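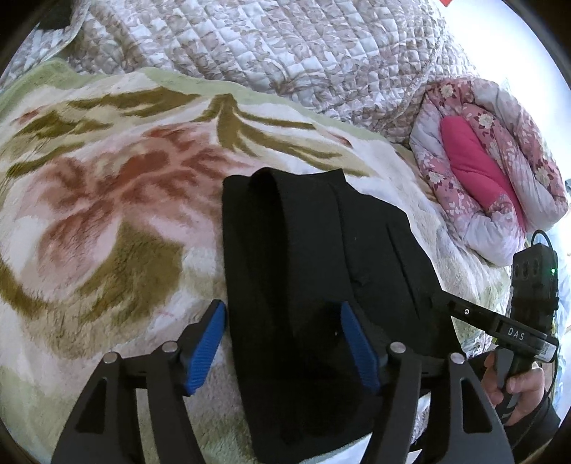 Unit 2 handout: Reading a vendor offer for hand-held gripper kits

Last week's notes covered the arms themselves. This unit is about what gets sold around them, and we'll use the Vavex offer from Sjöberg as our case. Please read the offer sheet before class, with a pencil.

The package is two hand-held grippers, a software license, and a service plan. The person doing the chore holds the grippers, and the recordings are meant to train a robot to do the same chore later. Sjöberg says a new operator is ready in 13 minutes. Ready for what? The sheet doesn't say.

The headline figure is 1,407 "usable" laundry recordings from the Urkbridge trial. Hiyori Nomura asked them in November how many were thrown out to get there. She got a brochure back. Until we have the number of attempts, I would treat 1,407 as decoration.

Laundry is a fair test, I'll give them that. Cloth changes shape every time you touch it, and a dark garment shows few edges to a camera. A bed is harder than a bench: the blanket under the garment is soft too, and a fingertip can pinch both layers. Ask whether a recording like that gets rejected, and by whom. 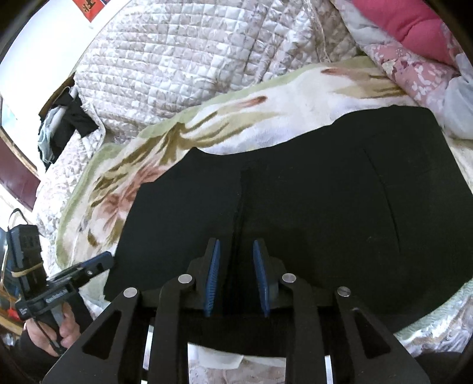
Fig. 1. Gripper with blue ridged finger pads, open over black fabric on a plush blanket.

Points to raise about the hardware:

Pads. The offer lists them as "long life." No hours, no cycles, no replacement price.

Cables. Who pays when one snags on a sleeve? Hatsue Morikawa went through the service plan and found cables under "consumables," so probably you.

Weight. Listed at the grip only. Hold your arm out over a bed for 110 garments and then tell me what the sheet left out.

The Lundach offer in your packet costs more and promises less. I don't count that against it, but its reject rate is missing as well.

For next class: pick one claim from either offer and write down what you would need to measure to check it. One page, by hand is fine. "Ask the vendor" will not be accepted as a method.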